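Pineck textile drop-off to stay open through winter

August 11, 2001

Pineck will keep its clothing and household textile drop-off running through the winter after a trial period brought in more material than the town had planned for.

The drop-off opened in the old feed store on Sikton Road and was supposed to close at the end of August. Town officials said it will now stay at the same address, with shorter hours once the weather turns. The lease on the building has been extended on the same terms.

Residents brought in 2,372 pounds of textiles during the trial, according to figures posted at the town office. Of that, 2,201 pounds was passed on for reuse or sold to a rag dealer in Bugti. The rest was too soiled or damaged to use and went to the landfill.

Before the trial, the nearest place to leave worn clothing was the transfer station in Bugti, where textiles were accepted only twice a month. Many households put old clothes and bedding out with the trash. The town pays for its landfill use by weight, and the public works office had asked for a way to bring that cost down. 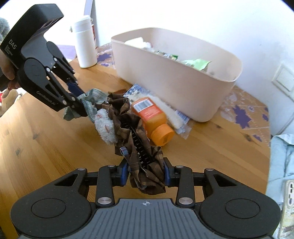

Brown plaid fabric and a gray-green knitted cloth on a round wooden table.

Clean shirts, pants, coats, sheets, towels, blankets and table linens are accepted. Items may be torn, faded or missing buttons. Shoes must be tied together in pairs. The drop-off does not take pillows, mattress pads, carpet or anything with oil or paint on it. Wet items will be turned away, as one damp bag caused mildew in a full bin in the second week of the trial.

Residents are asked to use closed bags and to leave them inside during open hours. Bags left on the loading dock overnight were a problem early on, and a sign has since been put up. The town may issue fines if it continues.

The extension will cost about $158 a month, mostly for electricity and heat. Payments from the rag dealer are expected to cover part of that, but the price paid for mixed rags changes often and the town has not included the income in its budget.

Bivora, the company that hauls the town's trash, will move the bags to Bugti on its regular run. It had been making a separate trip during the trial. The change means bags brought in late in the week may stay in the building until the following week.

A mending table will also be set up near the front door, with needles, thread and donated buttons free to use. It will be open whenever the drop-off is open. A sewing machine was considered, but the building's wiring needs work first.

Current hours are 9 a.m. to 4 p.m. Winter hours will be posted at the town office and the library. Households with more than 100 pounds to drop off, such as those clearing out a house, should call the public works office ahead of time.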